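Household Textiles, session notes: folding and putting away

Right, these are the notes from the folding session, typed up for everyone who was at Kostbridge and for the two of you who missed it. I've kept them in the order I talked, so they wander a bit.

We started with the flat stuff, tea towels and pillowcases, as that's where you find out what your hands are doing. Lay the cloth down, smooth it from the middle out towards the hems, then find your corners. I know everyone wants to pick it up and shake it (I still do it at home!) but on a table you get a truer fold and your arms last longer. Bring the far edge to you and line up the hems before you press. If the hems won't meet, the cloth has probably been pulled out of square in the wash, so give it a gentle tug on the diagonal and try again.

Chantelle asked whether you fold in thirds or halves. It depends on your shelf. My shelves are 30 cm deep so I fold to suit that, and bath towels go in thirds lengthways, then in half, then in half again. Thick edge to the front. Measure your own before you copy mine.

A word on weights, which I rushed through. Tea towels, 261 gsm on the sample card I passed round. Bath towels, 400 and upwards. The really plush ones at 600 are lovely to dry yourself with and a pain to store — they spring open the minute you let go, so don't press the folds hard, just stack them and let the pile hold itself down.

Picking up. Please look at your own fingers while you do it. Most of you pinch too much cloth, get two layers instead of one and then wonder why the fold has gone wonky. Pinch a little near the edge, feel for one layer, then slide your other hand along underneath. Slippery linings are the worst for this and cotton is kind, so practise on cotton. Tirta had a good trick of pressing down with his fingertips and pushing a small ridge up towards the thumb, then taking hold of the ridge. I've stolen it.

Fitted sheets we didn't finish. Corners inside corners, that's as far as we got, and we'll pick it up again next time with the big table. Bring one from home if you can, a single is plenty, and not one fresh from the dryer with the elastic all bunched.

For practice: one drawer or one shelf, whichever annoys you most. Take everything out, refold it, put it back with the folds facing you. Write down what you changed, half a page will do, and hand it to Sulastri.
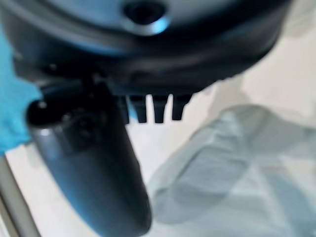
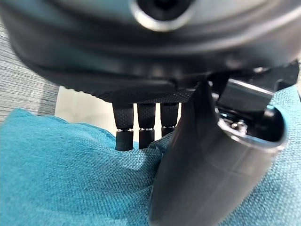
Fingers pointing down; teal fabric in the second picture.

Spare handouts are with Puspita.

Kostbridge Household Textiles course | Contact: Sulastri Wuisan | Notes dated 21 February 2022 | Back to top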